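4.2 Data collection for the takeaway packing task

All demonstrations were recorded on the Lenport cell, a two-arm station with a fixed camera and one camera module on the right arm. The operator worked from a pair of leader arms and was asked to prepare a drinks order: put a lidded paper cup into a cup carrier, then add napkins and utensils to a shopping bag. We collected 333 demonstrations and discarded those in which the operator stopped to reset an arm, leaving 322 for training. The order of the steps was left to the operator. Episodes lasted up to 90 seconds.

The cup carrier caused most of the difficulty. Moulded pulp is light and slides easily when a cup is pushed into it from one side. In early trials with a single-arm policy the carrier moved away from the cup, and the policy kept pressing at the old position. We therefore asked operators to hold the carrier down with the left gripper while the right arm brought the cup, as in Figure 3.
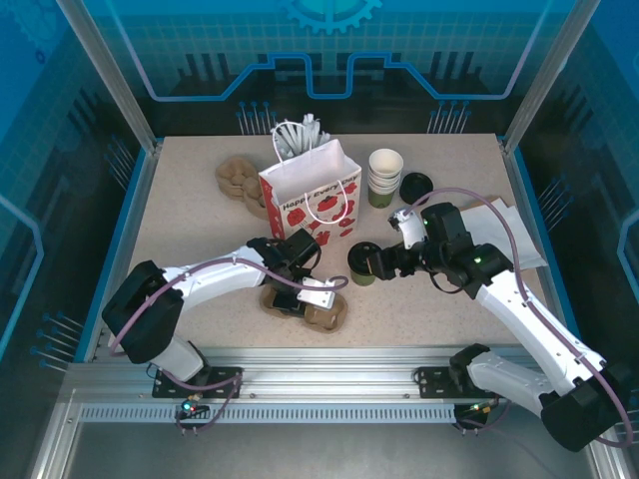
Figure 3. Two-arm placement in the Lenport cell. The left gripper presses on the carrier while the right gripper holds a lidded green cup.

The policy has to learn when to let go as well as where to press. If the left gripper lifts too early, the cup may tip with the carrier. If it stays down too long, it blocks the socket. We did not label these moments by hand. Dovia, our contact-phase model, estimates them from the joint currents of both arms and passes the estimate to the action head at each step. The Haberkorn baseline uses the same images and joint positions but receives no phase input.

Both policies were trained on the same split and tested over 40 trials each, with the bag, the carrier and the stack of cups moved between trials. Start positions were drawn beforehand and shared by the two methods. A trial counted as a success only if the cup stood upright in the carrier after both grippers had been withdrawn. Results are given in Section 5, together with those for the Brolmont cell, where the table is lower and the arms are mounted further apart.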